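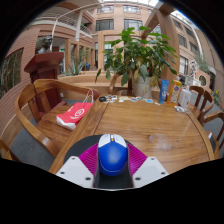 Before anyone at Bruvo is allowed to record a demonstration, they have to read two pages of rules and sign the bottom of the second. The first rule says to leave the table as you found it. The second says to write down what was on it.

Bruvo collects examples of everyday handling for robot training. Its operators go into offices, hotels and public buildings with hand-held grippers and pick things up, put them down and pass them from one place to another. The recordings go to customers such as Soltix, which trains arms to do the same jobs. Over the past year the company has gathered 2691 usable recordings. It threw out 900 more, mostly for reasons the rules now cover.

Teresa Falcão wrote most of them. She came to the firm from a food testing laboratory and was surprised by how little was on paper.

"People were doing sensible things, but they were each doing their own sensible thing," she says. "One operator would start with the fingers wide open and another would start half closed. When you put the two together you couldn't tell what was a choice and what was a habit."

The rules now say that every recording starts with the fingers fully open and clear of the object. The operator closes on the sides of the thing, holds for a moment, and only then moves. A mouse, a cup or a folded cloth should be gripped where a person would expect it to be safe, so buttons, lids and spouts are avoided unless the task calls for them. If the object slips, the recording carries on and the slip is noted. Operators used to stop and start again, and the customers lost all the failures.

Clutter took longer to settle. An early draft asked for a bare table every time. Fahad Bugti, who looks after the fieldwork, argued against it.

"A robot in somebody's office will meet bottles and bags and bits of paper," he says. "If we clear all that away, we're training it for a room that doesn't exist."

The compromise was to leave ordinary belongings alone and remove anything private. Letters, medicine, bank cards and screens showing messages all come off the table before work starts. Chairs stay where people left them unless they block a way out.

Public spaces have a section to themselves. There must be permission from whoever runs the building, and a notice at each entrance to the area being used. Anyone who asks for a recording to be deleted gets it deleted, and the operator has to do it before leaving the site. Bugti says this happened 12 times last year. All the requests were dealt with the same day.

The grippers have their own checks. Fingers are wiped between objects and replaced when the ribs start to wear. Fastenings are checked by hand at the start of a session and again after lunch. An operator who drops a gripper must stop and report it, even if it seems fine.

None of this is required by law. Gondal, a smaller company in the same line of work, has adopted the Bruvo text almost word for word. Allusska has taken the privacy section but kept its own grip rules, which allow a start from any position. Falcão would like the three firms to agree on a shared version, and a first meeting is planned for March.

She expects the starting position to take up most of it.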